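Why I stopped trusting one success number

11/11/18, by Alina Sima

In January I promised to write something about our evaluation work, and I am late as always. The task is called Sornelska in our group, after a street where Lucienne Collet used to live. Two arms stand at one table, and they must put small jewelry into a pink box. Everything is in simulation for now. Our simulator is Statora, and the policy we train on it is Azar, a small network which learns from recorded demonstrations.

For a long time we reported one number. We ran the policy 300 times, we counted the runs where the goal check said yes, and we were happy with 82 percent. Then Lucienne asked me in which part of the task the other runs fail, and I could not answer her.

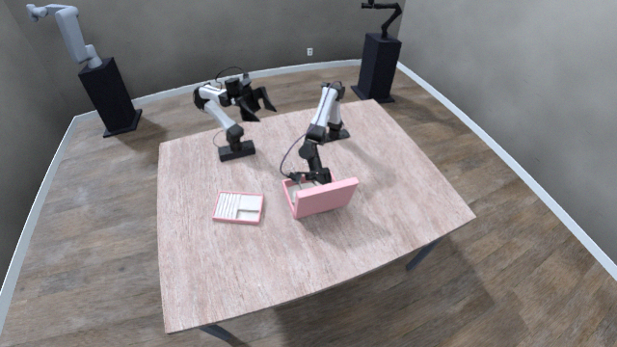
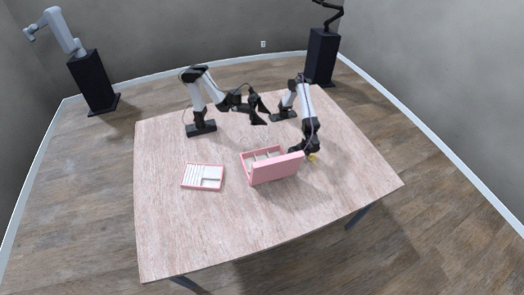
So we changed the method. Each run is now divided into phases, and every phase gets its own check, written before we look at any result. The first phase is the approach, then come the grasp, the transfer and the placing. The approach check was the hardest one to write. With the right gripper down at the pink box and the left one held open above the table, as in both views, a simple distance rule is satisfied for the right arm, but it says nothing about whether the fingers can reach what they need without pushing the lid. Our old rule knew only the distance. The new one also asks for the angle of the fingers to the lid, and it gives a separate score to each arm.

The result was a surprise for me. I expected the grasp to be the weak phase, because the items are so thin. In fact most failures began earlier, in the approach, and the grasp only showed them. When we gave the policy 3 more demonstrations for each bad starting angle, the approach score went up, while the total number almost did not move. With the old report I would have thrown this change away – and I think I did throw away similar ones last year.

There are 2 things I still don't like. The checks are written by hand, so another task needs another set. And a run that fails early gives no information about the later phases, so the placing score comes from fewer runs than the others. Lucienne wants to start some runs directly from the middle of the task. I will try it on Statora next, with the lid in different positions.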